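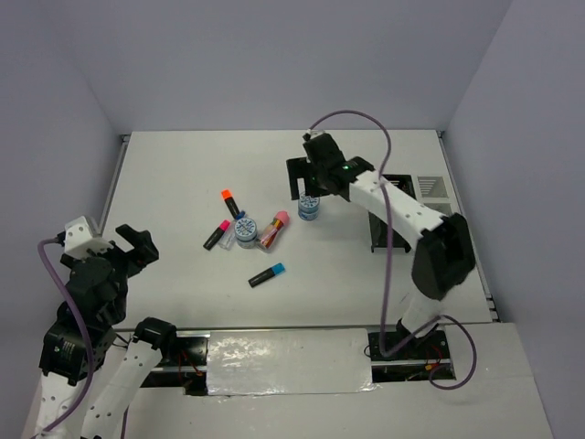
What is a two-compartment desk organizer good for?

Sorting by length. Tall items such as pens, rulers and scissors go in one compartment, short items such as clips, erasers and tape rolls go in the other, and neither group buries the other. A single-well pen cup of the same footprint holds a similar volume, but the short items end up at the bottom and have to be tipped out.

Rorkard two-compartment organizer, black and white: review

By Corina Plattner

Rorkard sells this organizer in black and in white. The layout is the same in both: a rectangular box with an open top, divided into two compartments placed one behind the other, slotted walls, and short legs. I bought one of each from Pladwood in September at $19 apiece and used them for four weeks. One of them replaced a Kelar pen tray that had been on the same desk for several years. Neither unit was supplied by the maker.

Packaging and setup

Each organizer ships in its own carton with a paper sleeve. There is no assembly. The instruction leaflet is a single folded sheet that repeats the product name in several languages and gives a cleaning recommendation (damp cloth, mild soap, no solvents). It does not state a maximum load.

Both units arrived without scratches. The edges of the slots are clean enough that a microfiber cloth does not snag on them. I checked the inside corners as well, where cheaper organizers tend to be rough, and found nothing to report.

Layout

The divider is fixed. You get the split that Rorkard chose and cannot shift it forward or back. For general stationery this is acceptable. For anyone who stores one kind of item in quantity, such as markers for a classroom, it wastes space, and an undivided bin is the better purchase.

Orientation matters more than I expected. With the short end facing the user, the rear compartment is reached over the front one, so tall items belong in the rear and short items in the front. Turned sideways, both compartments are equally accessible, but the organizer takes up more width at the edge of the desk. I settled on the first arrangement for the black unit and the second for the white.

The slots

Slotted walls have two practical effects. Dust and eraser crumbs do not collect as fast as they do in a closed cup, and you can see something of the contents from the side. The drawback is that thin objects find the openings. Mechanical pencil leads, straight pins and loose staples should be kept in a closed container. Standard paper clips sometimes hooked themselves through a slot and had to be worked back out by hand. Larger binder clips gave no trouble.

Fine-tip pens stored point down are a smaller problem. A few leaned into a slot and sat at an angle, which made them harder to pull out one-handed. Storing them cap down fixed it.

Stability

Empty, either organizer moves if you brush it with a sleeve. With a normal load it stays put. The worst case is a heavy pair of scissors leaning against one wall with nothing on the other side. I could not make the unit tip in ordinary use, although it did slide on a smooth white tabletop when the scissors were pulled out quickly. The feet have no rubber pads in the box or on the unit. Self-adhesive felt or silicone dots from a hardware store solve this and cost very little.

Using two together

The walls are straight enough for two units to stand side by side with their long sides against each other, and that is how I used them for the second half of the test. There is no clip or magnet to join them. If you want them to behave as one block, a strip of removable mounting tape between the long sides holds well and comes off without residue.

Mixing colors has a use beyond appearance. I kept writing tools in the black one and cutting and sticking supplies in the white one. After a few days I stopped checking before reaching.
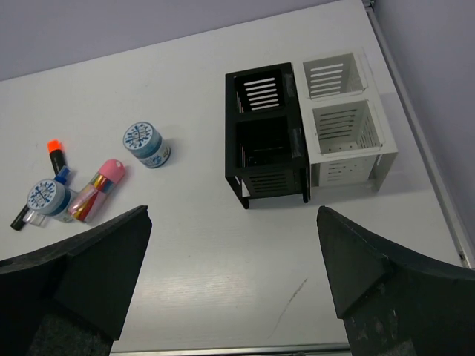
Which color is easier to live with, black or white?

White is better for finding small things, and black is better for hiding marks. Dark clips and erasers are simple to spot against a light interior. Ink smears and pencil dust, on the other hand, show up quickly on white and need wiping. If the organizer will hold mostly pens and scissors, choose black.

Cleaning

Both units were emptied and wiped once a week. Flat surfaces take a few seconds. The slots take longer, and a dry paintbrush or an old toothbrush is the right tool. Graphite came off the white unit with soap and water. A ballpoint mark left on purpose for a day faded but did not disappear completely.

Comparison

The Kelar tray is lower and wider and will fit in a drawer, which the Rorkard will not do in any drawer I own. It is the better choice for a desk that has to be cleared every evening. The Bühler mesh cup is cheaper and takes up less space, but it is a single well and everything short goes to the bottom. Unnur Kirkegaard, who edits these reviews, used the black unit for a week on a sewing table and found the same limits with pins that I did.

For and against

For: sensible split between tall and short items, easy to dust, straight sides that line up with a second unit, no assembly.

Against: fixed divider, no pads on the feet, slots that catch paper clips, no stated load limit, white finish holds ballpoint ink.

Verdict

The Rorkard organizer suits a desk with mixed stationery and a permanent place for it. At $19 it is fairly priced for one and slightly expensive for a pair, and Pladwood offers no discount on two. I have kept both. The white one now stands next to the printer and holds tape, glue sticks and clips. The black one has gone back to the main desk, with silicone dots under the feet.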